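Posting this as a thread so I can stop typing it into emails. We've been asked to budget for a second bin-picking cell. I've spent most of December and January with the quotes and I am less keen than when I started.

Background for anyone new. We kit parts. Bars and blocks come in mixed, somebody sorts them into totes, the totes go to assembly. One robot cell does a slice of that already. The plan upstairs is to have 2.

Quote one is from Jovberg. Nice PDF. The arm is one line, the gripper is one line, and then there's a line called "integration" that is bigger than both of them put together. I asked for it to be split up. I got the same number back with a longer name.

Quote two is Feken. Cheaper on page one. By page six you have bought a service plan, a software seat per cell per year, and training for people we haven't hired.

Both quotes give a picks-per-hour figure. Neither says what was being picked. Ask for that in writing, with your own parts in the bin, before you let that number anywhere near a spreadsheet.

So we ran our own on the existing cell. One full shift, regular parts, regular mess. 1,824 good picks. The sales deck we bought the first cell on said 2,186 for the same hours. That gap was in the payback math and it stayed in the payback math until last week.

Somebody will tell me that's close. It is close! It's also the difference between paying itself off inside the lease and not, and the lease is what I have to sign.

Things missing from both quotes, in the order they annoyed me:
Spare fingers for the gripper
Cable replacement
Bins
Anything at all to hold the bins still
The hours of whoever resets the cell when it stops

Cables especially. Everyone prices the arm as if it were the part that wears out. I have no complaint about the arm. I have a folder of purchase orders for leads, connectors and ties, and none of those showed up in the original budget because each one is too small to need a signature.

Same with fixturing. Jovberg wants 40 hours of engineering for a "bin location nest". We've been doing that job with bar clamps from the tool crib. I'm open to hearing why the nest is better. I would like to hear it with a repeatability number attached.

Mikel (the integrator, the one we used last time) at least answers the phone. Their advice was to put off the second cell and spend a third of the money on better presentation of parts to the first one. I trust that more than I'd like to, considering they'd be the ones selling us the second cell.

What the current cell does all day, long bars out of a gray bin with another one behind it:

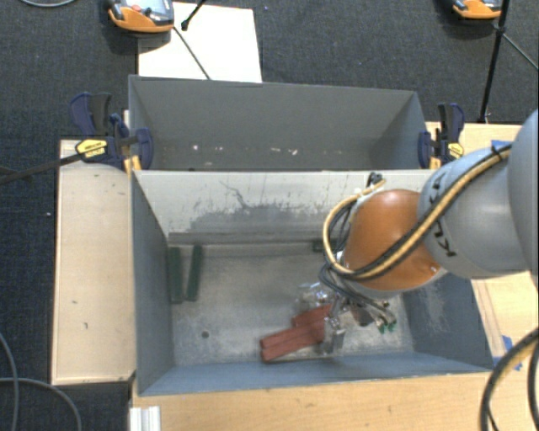
Mathebula: you're pricing the wrong thing. The second arm is cheap next to the floor space and the person who babysits it. Put a cost on the babysitting first and see if you still want a quote.

Fair, and I did try. The trouble is that the babysitting is spread over four people who each say it takes them no time. I've asked for a tally sheet by the cell. We'll see how long it survives.

On floor space I disagree a little. We have the floor. What we don't have is a second spot with power, air and network all in the same corner, and the electrician's estimate came in higher than the gripper.

Leasing versus buying, as I got asked in DMs: the lease looks better for year one and worse after that. Read the return clause. Ours wanted the cell back "in original condition", and I'd like to meet the bin that comes back from a year of steel bars in original condition. I asked them to strike it. They said they'd look into it.

Where I've landed for now – no second cell in this year's budget. A line for spares, a line for cables, a line for part presentation, and a trial on our parts at the vendor's expense before anyone uses the word payback again. Feken has agreed to the trial in principle. Jovberg wants a purchase order first, so that's Jovberg off the list until they don't.

If you've bought a second cell and your real picks came within a few percent of the quote, I would like to see the shift log. The log, please. I have plenty of brochures.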